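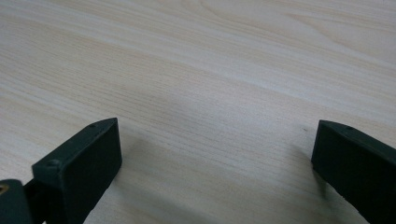

4. Fitting the legs and levelling the table

The Lykkegaard extending table is supplied with the top face down in the carton. Leave it there until step 5. Two people are needed for steps 5 and 6.

Before you start, check that you have the hardware bag marked B. The bolts in bag A are for the extension leaf (section 6) and are too short for the legs.

1. Lay a blanket or the carton lining on the floor. Clear at least 200 cm in each direction.

2. Stand each leg in its corner bracket with the slotted face inwards. The legs are not handed and any leg will fit any corner.

3. Put a spring washer and then a flat washer on each bolt. Pass the bolts through the bracket and turn them by hand until they bite. Do not use the key yet.

4. When all four legs are in place, tighten the bolts with the 6 mm key, working from corner to corner across the table. Go round a second time.

Caution: Do not use a power driver. The threaded inserts can pull out of the rail and are not covered by the guarantee if this happens.

5. With one person at each end, lift the table clear of the carton, turn it on its side in the air and then set it down on all four feet together. Do not roll it over on two legs.

6. Move the table to where it will stand. Lift it - do not drag it, even on carpet.

7. Press lightly on each corner in turn. If the table rocks, unscrew the foot at the low corner a half turn at a time until it stops.

Note: The Plimbridge model is heavier (nearly 152 lb with both leaves) and has a fifth foot under the centre rail. Set the four corner feet first and bring the centre foot down last, until it just touches the floor. If it is wound down too far the leaves will not meet.

8. Check the bolts again after two weeks, then once a year. Timber moves when the heating goes on or off, and a slight loosening is normal.

First care of the top

The top leaves the Althorpe workshop with one coat of hard wax oil. Wait a full day after unpacking before you put anything hot or wet on it. Wipe with a damp cloth along the grain and dry straight away. Do not use spray polish, bleach or cream cleaner.

Replacement feet, washers and keys can be ordered from the Lirnstead parts counter. Quote part 374 for a full set of feet, and give the model name from the label under the end rail.

Go on to section 5, Runners and locking catches.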